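Wie weiß ein Roboterarm, wohin er greifen soll?
Kinderseiten des Technikinstituts Netley – Wissen ab 9 Jahren

Wenn du einen Baustein aus einer Kiste nimmst, denkst du kaum darüber nach. Deine Augen finden den Stein, dein Gehirn plant die Bewegung, und deine Muskeln führen sie aus. Ein Roboterarm hat weder Gehirn noch Muskeln. Er besitzt Motoren in seinen Gelenken und einen Computer, auf dem Programme laufen. Solche Programme nennt man Software.

Erster Schritt: Sehen
Eine Kamera liefert dem Computer ein Bild. Für den Computer besteht dieses Bild zunächst nur aus Zahlen. Jeder Bildpunkt hat Zahlenwerte für seine Farbe und seine Helligkeit. Ein Programm sucht darin nach Bereichen, die zusammengehören. Fachleute nennen das Wahrnehmung. Schwierig wird es, wenn Gegenstände einander verdecken oder wenn blankes Metall das Licht zurückwirft. Dann kann das Programm einen hellen Fleck mit einem Gegenstand verwechseln.

Zweiter Schritt: Planen
Nun muss der Computer einen Weg finden. Der Arm darf unterwegs weder an den Rand der Kiste stoßen noch seine eigenen Kabel einklemmen. Das Planungsprogramm probiert deshalb viele Wege aus, zunächst aber nur in der Rechnung. Bei einer Aufgabe in unserem Labor prüfte es 399 Wege. Davon schieden 364 aus, weil der Arm irgendwo angestoßen wäre. Unter den übrigen wählte das Programm den kürzesten.

Dritter Schritt: Steuern
Ein Plan allein bewegt noch nichts. Das Steuerungsprogramm sendet Befehle an die Motoren und vergleicht laufend: Wo soll das Gelenk stehen, und wo steht es wirklich? Gibt es einen Unterschied, wird nachgebessert. Dieses ständige Messen und Verbessern heißt Regelung. Du kennst es vom Fahrradfahren, wenn du mit dem Lenker kleine Schlenker ausgleichst.
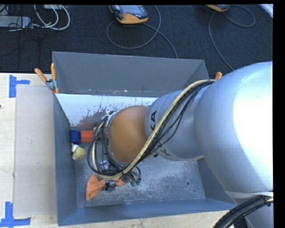 Roboterarm über einer Metallkiste. Links in der Kiste liegen ein blauer und ein orangeroter Block.

Warum üben Roboter mit verschiedenen Dingen?
Ein harter Block behält seine Form, wenn man ihn anfasst. Ein Stück Stoff dagegen faltet sich und sieht nach jedem Griff anders aus. Die Software muss mit beidem umgehen können. »Bei Stoff genügt es nicht, die Form einmal zu lernen«, erklärt Parisa Mousavi, die am Institut Planungsprogramme entwickelt. »Das Programm muss jedes Mal neu hinsehen.«

Zum Ausprobieren
Lege einen Baustein und ein Taschentuch in eine Schachtel. Ein anderes Kind schließt die Augen und spielt den Roboter. Du bist die Software und darfst nur kurze Befehle geben: links, rechts, vor, zurück, tiefer, zu, auf. Zählt die Befehle und tauscht danach die Rollen. Schafft ihr beide Gegenstände mit höchstens 20 Befehlen?

Wörter zum Merken
Wahrnehmung: Das Programm erkennt, was vor der Kamera liegt.
Planung: Das Programm sucht einen freien Weg.
Regelung: Das Programm misst und bessert nach.

Text: Irena Ostrowski
Fachliche Durchsicht: Nikola Czerwiński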